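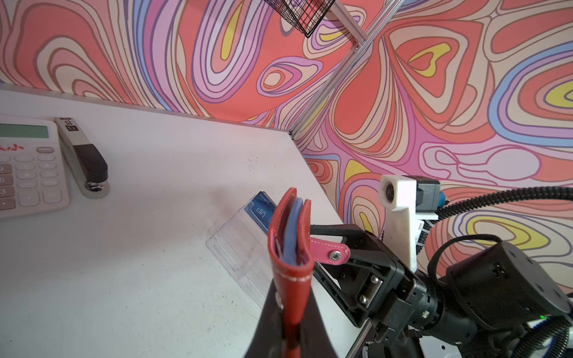

Home | Products | Desk & Counter | Ordering | Contact

Print this page | E-mail this page

Counter and Desk Set
January
By Muthu Gowda

The Plakside counter set is a group of small office items for a reception desk, a sign-in table or a shop counter. It comes as one order, but each item can also be bought singly from the Desk & Counter list.

What is in the set

Card holder. Clear acrylic, angled, with a slot. It takes a membership card, a visitor pass or a price card, upright or on its side. Cards up to 3 mm thick will fit without forcing. Wipe it with a damp cloth and a drop of washing-up liquid. Do not use glass cleaner or anything with alcohol in it, as these turn acrylic cloudy over time.

Stapler. Black head with a silver-grey body. Takes standard staples and is sold with a starter strip of 100. We suggest it for up to 15 sheets of ordinary copy paper. If a staple jams, open the head and take the bent one out with the tip of a pen.

Calculator. White desktop model with pale rounded keys and a wide display at the top. The ON/AC key switches it on and clears it. One battery is fitted before we send it out.

Pen cup. Red, cylindrical. Pens and pencils are not supplied. 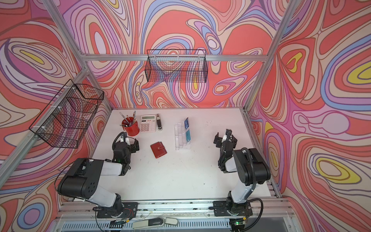
Page last changed: January, by G. Rajan

Setting it out

The set suits a plain white top best, where the clear holder does not get lost among papers. Most customers put the pen cup at the back on the left with the calculator and stapler next to it, and keep the front of the table free for signing and for handing things over. If the wall behind is strongly patterned, turn the card holder so the card has white tabletop behind it from where the visitor stands.

Wire mesh baskets are listed separately under Eduditz wall storage. The hooks are included, the screws are not.

Sizes and packing

The set goes out in one carton, 56 cm long and 35 cm wide. Small items are wrapped in paper. The card holder has a protective film on both faces, which should be peeled off before use. It comes away more easily if the holder has been left in a warm room for an hour.

Spares

Card holders, staples and calculator batteries can be ordered at any time. Older Prusura card holders have a narrower slot and do not take the thicker passes. If you have a mixture of the two, check the underside for the name before ordering cards.

Ordering

Order by e-mail or at the Iyengar trade counter. Please give the item names as they are written on this page. Orders received before 2 pm are packed the same day. For ten sets or more, ask Gopinath Rajan for a price. Damaged items should be reported within a week of delivery, with the carton kept until we have replied.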